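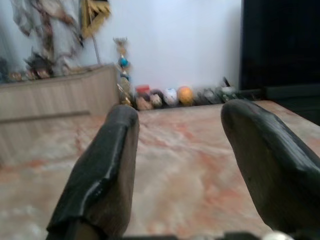 Upstairs in Ploltthorpe, 6th April.

She has been running the repair evenings in Ploltthorpe since January, and she talks the way she works - fast, three jobs at once. I got 200 words of notes in the first five minutes and could read half of them.

Started with a lamp. Her own, from the market at Jidville. "Paid next to nothing for it and the plug was dead. I thought, I can't be the only one with a lamp like this." Put a card up in the post office. By the end of the week 8 people had rung her, most of them about toasters.

So, toasters. She's not a fan. "Crumbs and springs, that's all they are. People bring them in still full of crumbs. I've started keeping a dustpan by the door." What she likes is radios, old ones, and anything with a motor you can get at with a normal screwdriver. Sewing machines too. The worst is anything glued shut. "You can't open it without breaking it, and then you've broken it. I send those home."

I ask about money. There isn't much. A grant of £300 from the shop fund at Godoy, which went on solder, fuses, a decent meter and the insurance. The rest is a biscuit tin.
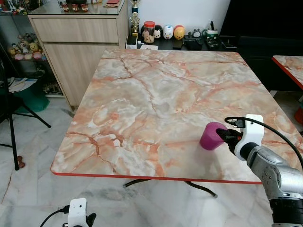

"People put in what they think. Some put in five pounds for a fuse, some put in buttons. I don't look till I get home." She won't set prices. Tried it for one evening and hated it, spent the whole time explaining the list insted of mending things.

Does stuff get mended? Mostly, she says. She keeps a book. Kettles do badly, vacuum cleaners do well - it's nearly always the belt or a blockage. One man from Erkley came back with the same hairdryer twice and the second time she told him to buy a new one. "He wasn't pleased. He's still coming though, he brings his neighbour's things now."

The bit she gets cross about is spare parts. Long speech on this, most of it unprintable. A handle for a food mixer costs more than the mixer did. She wants shops made to stock them, or at least made to say when they've stopped.
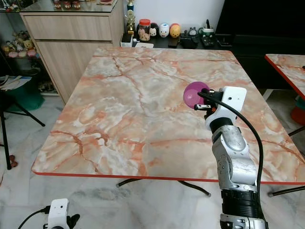
Furniture is next. She's had so many people ask about wobbly chairs and chipped tops that she's giving over one evening a month to it, starting with tables. The marble-patterned sort with a thin red edge band is what she'd put in front of beginners, becuase the edging is where they'll learn to be patient. "Glue, tape, leave it alone. They never leave it alone." Legs come after that. Veneer not till people have ruined something of their own first.

Will she still be doing this next January? Shrug. Depends on the hall at Erkley, which is bigger and has parking, but the heating is hopeless and the key is a whole story. Bring your own mug either way. And empty the toaster.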